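Minutes – Table Things Working Group, Fullinville

March meeting, started 9 minutes late

Chair: Archana Mishra
Minutes: taken by me again, under protest
Apologies: the Zirville members, who had a clash with their own stocktake

**1. Previous minutes**

Accepted, with one correction. The February minutes said the group had "agreed" to the round tray. The group had agreed to look at the round tray. The Chair asked that the difference be kept clear this time.

**2. Tray and cylinder on the black table** 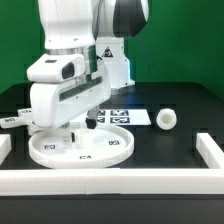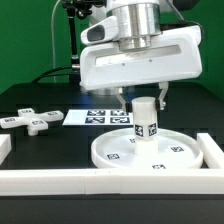 *Item 2: the round white tray and white cylinder, black table, green backdrop.*

The Chair opened by asking what problem the tray is meant to solve. The answer from the Skandum side was that it keeps the cylinder in one area and gives it an edge to stop against if it goes over. The Chair said a piece of tape would also mark out one area. Skandum said tape has no rim. This was conceded.

Discussion of colour took longer than it should have. The tray is white and so is the cylinder. Two members felt that a white thing on a white thing was asking for trouble and that the black tabletop on its own gave better contrast for anyone trying to see where the cylinder was standing. Others pointed to the black-and-white markers on the tray and said that was what they were for. The Chair remarked that we seemed to be buying a tray that was hard to see against and then putting stickers on it. No vote was taken.

On the stickers themselves: the markers on the tray floor are fine while the tray is clean. Past experience with labels on things that get wiped down every day is poor, and the minute-taker would like it recorded that this was raised in February as well. Skandum believes theirs will hold. No evidence was tabled.

The marker near the front edge of the rim was discussed separately. One member thought it would be the first to lift, being where people put their thumbs. Another said to pick the tray up by the other side. The Chair asked who was going to enforce that.

There was also a question about the rim. It is raised, the tray is shallow, and opinions differed on whether the rim is high enough to be any use. Nobody present had tried rolling the cylinder into it. It was suggested that somebody do so before we spend another half-hour on the subject.

*Action:* Archana Mishra to do the rolling test and write down the result, including if it is boring.

*Action:* Skandum to wipe one marked tray daily until the next meeting and bring it along unrepaired.

**3. The printed sheet**

The white sheet with the two-by-two grid of markers, lying on the table behind the tray in the first picture, came up next. The concern is that it is loose paper in everyday use. Copies go missing, get coffee on them, or are reprinted at a slightly different size by whoever finds the printer settings first.

A proposal to laminate was put forward. The Chair was not keen, having sat under the lights with laminated sheets before and found the glare worse than the coffee. A stiff matte board was suggested instead. The quote from Zacharias for boards came in at $1222, and there was a silence, and then a request to see what exactly was being charged for. It was noted that this is a great deal of money for cardboard – even good cardboard.

*Action:* quote to go back to Zacharias for an itemised breakdown. No order to be placed.

**4. How many trays**

The request from Zirville is for 10 trays. No reason for that number was supplied in writing. The Chair asked whether it was 10 because there are 10 tables or 10 because it is a round figure, and since Zirville were absent the question could not be answered.

Several members said they would support a smaller first order. One member wanted the full number so that they would all match, pointing out that last year's order for bowls was filled in two lots and the second lot was a different white. The Chair agreed that this had been annoying, but said it was not a reason to buy trays we may not use.

*Decision:* deferred until the wiping and rolling results are in.

**5. Storage**

The trays stack, according to Skandum. It was asked whether they stack with the markers on, or whether the base of each one rubs the floor of the tray beneath. Skandum had not checked. Paper between each tray was proposed and will probably be forgotten by the second week.

The cylinders currently live in an ice cream container with the lid missing. General agreement that this is not ideal. General agreement also that it has worked for two years. Left as is.

**6. Other business**

The cupboard key has been returned. The centre shelf in the same cupboard is still sagging and should not have anything heavy put on it, whatever the note on the door says. The note is old.

A member asked whether these meetings could be shorter. Referred to next meeting.

**Next meeting:** April, same room, Zirville to attend or send their reasons for item 4 in writing.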